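工坊笔记：旧主机、墨水配方和一冬天的纸

阅读时间：9 分钟

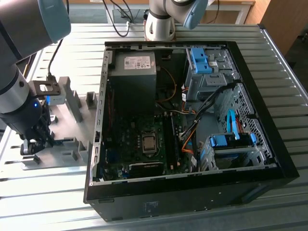
侧放打开的旧机箱，CPU 露着，两条内存还插着。

2023年12月24日

先记正事。铁胆墨水第三批今天开瓶了！颜色比第二批深，刚写下去是灰里带一点紫，晾到下午已经走到蓝黑，我蛮高兴的。第二批那种写完像洗笔水一样的惨淡，总算过去了。

配方还是老一套：没食子、硫酸亚铁、阿拉伯胶、蒸馏水。没食子 40 克，砸碎，不磨粉。上次我图快用了咖啡磨，粉太细，滤纸堵得死死的，滤一杯等了一晚上，咖啡磨到现在还是一股涩味（Ngọc 说她再也不用那个磨了，我给她买了新的）。砸碎以后泡在 200 毫升蒸馏水里，盖纱布，放窗台，每天搅两回。这批泡得比上批久，表面长了一层白毛，我没捞，由它去。古书上好几家都说发霉了才好，我以前不信，这次信一半。说一半是因为我同时还换了没食子的货源，两个变量一起动，活该说不清楚。

下次只动一个。写大一点给自己看：只动一个！

胶的事情。阿拉伯胶块我用温水化开再兑进去，第二批是直接扔胶粉，结成小疙瘩，沉在瓶底像鱼子。这批没有疙瘩，但胶可能多了点，蘸水笔拉长线的时候笔尖会拖，收笔那一下有一小滴不肯走。Khôi 写他那种小字倒正好，他说黏一点字边利落。我写大字，嫌它拖。后来倒出半瓶，加了一点点水，好多了，瓶子上贴了“稀”字，别拿混。

纸。今天试了四种：

Greltent 的棉浆纸，还是最好，不洇，背面透一点点影子。就是贵，裁坏一张心疼半天。
Sarkalus 的速写本，正面可以，反面洇得像长了胡子。以后只写正面。
楼下文具店的毛边纸，蘸水笔刮毛，写三行就要擦笔尖。拿来试色够了。
上回自己抄的那叠废纸浆纸，没上胶，一碰就散开一朵花，好看是好看，不能写字。

说到自己抄的纸，施胶我还是没搞定。明胶水浓度低了没用，浓度高了纸面起皱，晾干以后卷得跟虾片似的。Khôi 的办法是两张毛毡夹着，上面压他那本大字典，我试了一回，毛毡把纸粘掉一层皮。他说他从来没粘过，我说那是因为你有耐心等它半干。我确实没有。这事留到开春，三月以后天气干一些再弄，现在屋里湿得毛巾都晾不透。

pH 也测了，用的试纸，对着色卡看大概在很酸的那一档，试纸遇到这么深的墨水本来就看不准，我滴在边上看它洇出来的那圈水痕，只能当个参考。酸是铁胆墨水的老毛病，写在薄纸上年头久了会把纸咬穿。旧信上那种一个字一个洞的样子，我在 Hlongwane 旧货铺翻到过一张账单，数字“8”的两个圈整个掉了，只剩外框，举起来对着灯看，像剪纸。老板不肯便宜卖，我也没买，现在有点后悔。

所以做了几个小样准备放着看。同一句话（抄的是去年的菜谱，红烧肉那页，懒得想别的），一份加了碎蛋壳粉调过，一份没有，都写在棉浆纸上，一半贴在朝南的窗玻璃上晒，一半夹在字典里。蛋壳粉那瓶下去就冒小泡，颜色也马上发棕，我估计是调过头了，墨水基本废掉了，但样子还是留着，坏样子也是样子。记录写在纸背面，铅笔写的，别用墨水写，上次用墨水写记录，结果和样品一起褪了，蠢得很。

笔尖方面：Khôi 从 Posarcombe 带回来一盒旧库存的圆头尖，一盒 50 支，油封的，要先拿牙膏蹭一遍才挂墨。我试了有唾沫的老办法（对，就是舔），味道一言难尽，不推荐。用火燎也可以，一过即走，停久了钢就软了，我烧坏了 2 支，弯得像小勺子。这种尖很软，往下压的时候两片会张开，粗细变化特别漂亮，可是我手重，写到“永”字那一捺，笔尖劈叉，墨点甩了一排，从纸上一直甩到袖子上。铁胆墨水上了衣服就别想了，那件衬衫从今天起归工坊。

铁胆墨水还有一件事：写完一定洗笔。一定。昨天我去接电话，回来笔尖上已经结了一层黑壳，泡了一夜，壳是下来了，尖也锈了。钢尖不值钱，金尖可别往这里面伸。玻璃笔反而省心，冲一下就干净，只是写不出粗细，像在用一根很贵的签字笔。

晚上 Ngọc 过来看样张，她不关心配方，她关心能不能用来写贺年卡。我说能，写在厚卡纸上没问题，就是刚写完颜色淡，要等它自己变深。她当场写了一张，写到一半嫌看不清自己的字，我就想起来老方子里有加一点染料打底的，苏木或者靛都行，刚写下去先有颜色，等铁那边慢慢跟上。家里有苏木，春天染布剩的半包，明天抓一小撮煮水试试。如果偏红太厉害就换靛。

她那张卡片我压在样张夹里了，准备过几天拿出来看深了多少。她说那是要寄给她姨妈的，让我再写一张还她。行吧。

滤渣没扔，晒在搪瓷盘里，想看看能不能再泡第二道。我猜颜色会很淡，但是用来给木头做旧应该够，先刷没食子水，再刷铁水，橡木会一下子变黑，特别过瘾，松木就一般，灰扑扑的。书架那块试验板还欠着一面没刷，正好用上。

还要买的：
蒸馏水（别再买成矿泉水，瓶子长得一样）
棕色小口瓶，要带塑料内塞的，软木塞会被染透，还掉渣
滤纸，中速
硫酸亚铁快见底了，剩下那些边上发黄，已经氧化了一部分，不要混进新的里
白衬衫，不急

瓶子编号从今天起统一：批次在前，稀稠在后。之前那个用颜色贴纸的办法作废，贴纸泡了水都成一个色了，我跟 Khôi 对着三个灰瓶子猜了半天，最后一瓶里装的是酱油。

第四批打算这么做：没食子不变，胶减一半，丁香放一颗防霉，其余照旧。写到这里发现这已经是动两个了。那就丁香先不放。

读者留言

半勺胶：丁香那颗还是放吧，我没放，夏天开瓶那个味道，全家人跑到阳台上去了。

Khôi Đàm：字典请还我。另外毛毡没有问题，是你的手有问题。

墨点子：请问没食子是整颗的好还是带虫眼的好？我买来一包全是洞。
　作者回复：没洞的好，洞说明虫子已经走了，单宁会少一些。有洞的也能用，多放点，泡久点。

晚来风急：棉浆纸背面透影子那个，我垫一张毛毡写会好一点，不知道是不是心理作用。

Ngọc Đàm：姨妈的卡片呢？？

近期笔记

铁胆墨水第二批：为什么像洗笔水
苏木染棉布，三种媒染对比
自己抄纸（一）：打浆机和一条报废的牛仔裤
自己抄纸（二）：帘子绷歪了
橡木做旧，铁水刷几遍合适
旧蘸水笔尖的清洗和收纳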